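How Do You Test a Robot's Fingers?

Pick up a pencil. Now pick up an empty plastic bottle. Your hand did two different jobs, and you probably didn't think about either one. A robot needs help with both.

The part of a robot that grabs things is called a gripper. Most grippers have two fingers that open and close. Before a gripper goes on a robot, people often try it out by holding it in their own hands. They squeeze, lift and let go, and a small camera records what the gripper does.

At the Prerkley workshop, testers compared two kinds of finger pads. The first kind, called Stavano, is smooth and hard. The second kind, called Mersha, is soft and has ridges, like the bottom of a sneaker. Each kind had 14 things to pick up, and each thing was picked up 100 times.
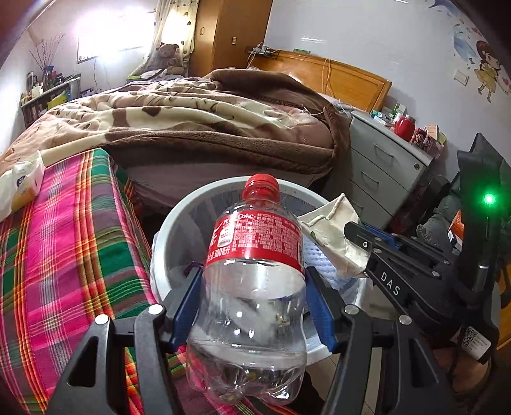
Bottles are harder than they look. Thin plastic bends when you press it. Squeeze too much and the sides cave in. Squeeze too little and the bottle slides down between the fingers. A soft pad spreads the push over a bigger area, so the gripper can hold on without crushing anything.

Wrappers are tricky in a different way. They are light and floppy, and they change shape every time you touch them. The fingers have to close on a fold or a corner. If they close on a flat part, they often come up with nothing.

Some jobs need two grippers working at the same time. Tidying up is one of them – one gripper can take a bottle while the other takes a bit of trash. The person holding them has to watch that they don't bump into each other.

The soft pads did better with bottles and wrappers. The hard pads did better with coins and cards, where a thin, stiff edge can slide underneath.

All the recordings go into a computer program called Filtlow. It sorts the good grabs from the drops. By the end of March it had looked at 2,000 of them and kept 1,103 to use in teaching a robot.

Try it yourself: put on thick mittens and pick up a bottle cap. Then try again with clothespins.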